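4.3 Recording the faucet task by hand guiding

Read this section before you touch the arm. The Atedent quick-start card says a new task takes "a few easy demonstrations." We have yet to meet one that does. Plan on 23 takes you would be willing to keep, and expect to throw out plenty more.

1. Put the station in its starting layout: glove over the faucet neck, sponge in the white tray, rack to the right of the sink. Save the layout under a new session name in Akley.

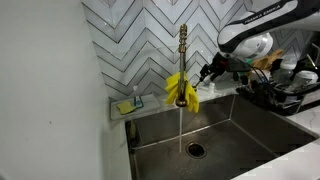 Figure 4-3. Faucet station, water running.

2. Decide what the task is and write it down in one sentence. "Turn on the water" and "turn on the water and back away" are two tasks, and mixing them spoils both.

3. Check that the water state matches the label you are about to type. Akley accepts any label without complaint.

CAUTION: Keep the cables at the wrist clear of the rack. The software's collision warning should not be trusted with cables.

4. Bring the gripper in from the right, level with the glove, and hold it still for 2 seconds before recording.

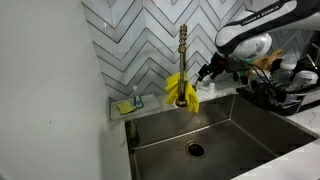 5. Press Record and guide the arm at the speed you want back. Slow, careful takes give slow, careful playback, whatever the "auto-pace" setting claims.

6. Watch the wrist view while you work. The brass lever is thin and shiny, and highlights on the faucet can hide its edge from the tracker.
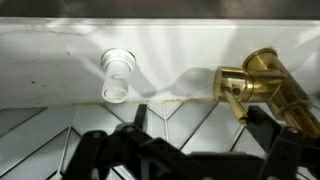
If the lever leaves the wrist view at any point before contact, delete the take. Trimming it in Akley looks like a fix, but the trimmed takes have given us worse results than having no take at all.

7. After every 6 takes, play one back at half speed with a hand on the stop button. Do not accept the green check mark as proof of anything. Compare the playback with your sentence from step 2.

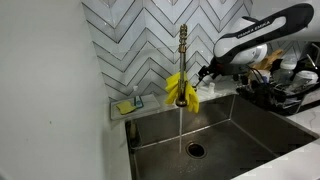 Plallis Manipulation Team - Station Guides

NOTE: Remote control through the Aliyu handset is covered in section 4.4. It spares your shoulders, but the lag makes small lever motions harder to record - try hand guiding first.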